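I moved into the apartment on the second floor in October, and the first thing I learned about it is that I can hear the bus. I don't mean a faint rumble somewhere down the street. I mean the number 28 pulls up under my bedroom window, sighs, kneels, beeps, says its own name out loud in a very calm voice and then roars off up the hill. The first night I lay there and listened to it do that until the service stopped, and then I lay there waiting for it to do it again.

So this post is about sleep, mostly, and what I tried, and what I spent (too much). My sister says I should have just bought earplugs. I did buy earplugs! I bought them first. They make my ears itch and I can hear my own heartbeat with them in, and if you have ever tried to fall asleep to your own heartbeat you'll know it's like sharing a pillow with a drummer.

After the earplugs I went for curtains. I'd read that heavy ones soak up sound, and a shop called Bawa had a pair in dark green with a thick lining, so I carried them home on the bus (the same bus, yes) and hung them that evening. They look wonderful. They keep the streetlight out too, and I sleep later on weekends than I have since college. As for the bus, I could still follow every word it said.

Then came the app phase. I used Zenness for most of the winter. It has rain and ocean and a fireplace and a man who tells you very slowly about a train journey through some mountains, and I got fond of the man. The trouble was that I'd get interested in the train. He'd mention a dining car and I'd be wide awake wondering what they were serving. I switched to plain rain, and that worked better, except that it made me want to get up and pee.

What changed things was a conversation with Aba Sarpong, who lives across the hall in 204 and has been in the building since before they moved the bus stop. She came over to borrow a baking dish and I was complaining, as usual, and she walked straight into my bedroom, looked at the bed and said, "Well, why is your head over there?"

My head was over there because that's where the movers put the bed. I had never once thought about it. The headboard was right up against the window wall, so I was sleeping with my skull maybe a foot from the glass. She grabbed one end, I grabbed the other, and we turned the whole thing around so that I now sleep along the closet wall, with my feet pointing at the street. The dresser had to go in the corner and one drawer only opens partway. I don't care. It was quieter that same night — a lot quieter.

She also made me feel around the edge of the window frame with the back of my hand, and there was a draft coming in along one side. I got a roll of foam strip from the hardware store and stuck it in the gap, badly, with a lot of swearing, and then peeled it off and stuck it in again.

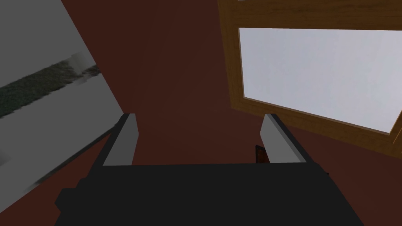
## What I do now

It's a pretty dull routine, to be fair. Phone goes in the kitchen to charge. I stole that one from every article ever written, and I put it off for years because my phone was my alarm, so I finally bought a little clock by Skolik with a dial you turn. It ticks a tiny bit. I thought that would drive me up the wall and I've ended up liking it.

I have a fan on the floor, running on low all year round, even when it's cold and I have to point it at the closet. The fan is better than any of the rain. It doesn't loop and it doesn't have a dining car.

Coffee stops at 2. I used to have one at 4 with a cookie and swear it made no difference to me, and I'm sorry to report it did. I still have the cookie.

And I read something I've read before. New books are a disaster, I'll be up until the end of the chapter and then the next one. Old mysteries are perfect, I know who did it and I can drop off in the middle of the inspector's speech.

## Things I wouldn't bother with again

The weighted blanket. I know people love them, but I run warm and it felt like being parked on. It lives at my sister's place now and her dog sleeps on it.

The Finalell pillow, which was by far the most expensive thing I bought. It has a dip in the middle for your head and I kept rolling out of the dip. If you sleep flat on your back all night you might have better luck.

I still wake up for the first bus now and then, usually when I've left the window open a crack. I hear it kneel and say its name, and most mornings I'm asleep again before it gets up the hill. Aba still has my baking dish.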